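The hand that teaches

At Lelline, a small company on the edge of Trorkley, a robot is learning to change hard drives. Its teachers are people who have done this work for years with their own fingers.

Nives Santoro takes the robot by the wrist and pulls it towards her. It follows without resistance, a little like a heavy door on good hinges. She moves it to the front of the rack, lowers it by the width of a finger, stops, goes back, and lowers it again. "I don't like this one," she says, and presses a key to throw the attempt away. Then she begins from the start.

Before she came to Lelline, Santoro worked for 16 years in server rooms. Her job was to walk between the cabinets, find the drive that had failed, pull it out in its caddy and push a new one in. She says that a person learns it in one morning, and after this morning the person cannot explain it any more. "You feel when the tray is in the rail. If somebody asks me how, I can only show."

To show is now her profession. The project is called Mancuso, and it began two years ago with a more classical idea. Ottavio Valentini, the engineer who leads it, wrote the movements himself, point after point, with all the positions measured. The programme worked well on the rack for which it was written. On the next rack, of the same type but mounted with a small difference, the caddy touched the side of the slot and the arm stopped with an error. Valentini corrected the points. On the third rack he had to correct them again.

"I was becoming a man who corrects points," he tells me. In July he put the programme aside and asked Santoro if she wanted to try leading the arm by hand.

Each demonstration is short. The teacher brings the gripper to the caddy, closes it, draws the caddy out, turns it, and carries it to the table or to another slot. The computer keeps the path of the arm, the forces at the wrist and the pictures from a small camera which is fixed close to the gripper. From many such recordings a model is trained, and the model then tries to do the movement alone. When I visit, the team has 200 recordings of the removal, of which they have kept 168.
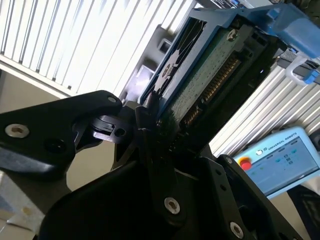

The gripper with a drive in its light blue caddy. The teach pendant lies on the right, near the aluminium profile.

The 32 which are missing interest me more than the others, and I ask to see some of them. Mirko Lombardi, the youngest in the group, opens them on his screen. In one, the teacher waits too long before closing the fingers, and a model trained on it would learn to wait also. In another the movement is perfect, but Lombardi's sleeve passes before the camera. "The robot will not have a sleeve when it works alone," he says, "so it should not learn from my sleeve."

There is a second way to teach, and opinions about it are divided. In the next room stands a smaller arm, of the same proportions, built by Nazareno Martinelli. Whoever moves the small arm moves the large one too, through the wall, and sees the work only on a monitor. Martinelli defends it with patience. With the remote arm, he says, the teacher sees only what the robot sees, and cannot use information that the robot does not have. Santoro agrees with the argument and dislikes the practice. Her hands get no answer from the small arm, and with a tray that must go straight into its rails she misses this answer very much. After one hour she has pain in the neck.

For the moment they use both. Removal is shown by hand. For insertion they record half by hand and half from the other room, and Valentini wants to compare the results before he decides. A session never takes longer than 40 minutes — tired people make tired recordings, and it is difficult to find them afterwards.

Lelline has one customer for this work, a data storage company named Lukton. Settimio Marino, who follows the project on their side, is careful with promises. He would like the robot to work at night, when there are eight people for the whole building and a failed drive often waits until morning. He would not like it to work near a rack that has just lost two drives, where pulling the wrong one means losing data. "For this I want a person, and I want her to read the label two times."

I ask Santoro if it is strange to teach her old job to a machine. She thinks for a while. The walking she does not miss, she says, nor the cold air from the floor. What she finds strange is to see her own habits come back. She always gave the caddy a very small push inwards before pulling it out, and she never noticed this until the trained arm did the same. Valentini wanted to remove the push from the recordings. They tried, and the caddies began to stick, so the push has stayed.

Before I leave she lets me try. I hold the wrist of the robot with two hands and lead it to the slot, too fast and too much from the left. Lombardi looks at the curve on his screen and asks me, very politely, if he may delete it.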